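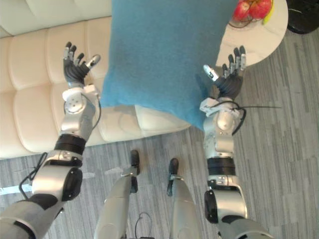 Unit 6: Automation in Furnished-Room Services

This unit examines how tasks are divided when a furnished-lodging operator introduces robots. The case is Strazds, a firm that prepares 544 rooms for guests and employs 38 room attendants. Straightening a sofa cushion, with one mechanical hand at its lower edge and a fruit bowl on the table nearby, was formerly an unrecorded part of an attendant's shift. Under the Drirnik program it became a listed task with a standard and a responsible person. Students should note who wrote that standard and who was consulted.

Handling of soft goods

Fabrics remain the most disputed category. Fleece folds and shifts under a fingertip, and a small metal piece at a fold calls for judgment about pressure. Attendants were asked to set the limits for such items. Birutė Org, the shift lead, argued that this work should be paid as training.
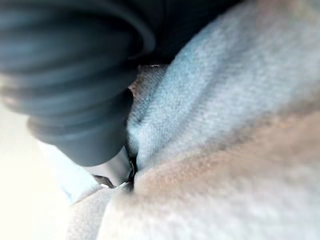
Changes in job content

By June, 19 attendants had moved to mixed duties, including inspection and fault reporting. Walking distances fell, but several staff reported less contact with coworkers.

Reading for next session: Baranauskienė, course reader, chapter 6. Prepare one page on how pay grades should reflect supervisory tasks.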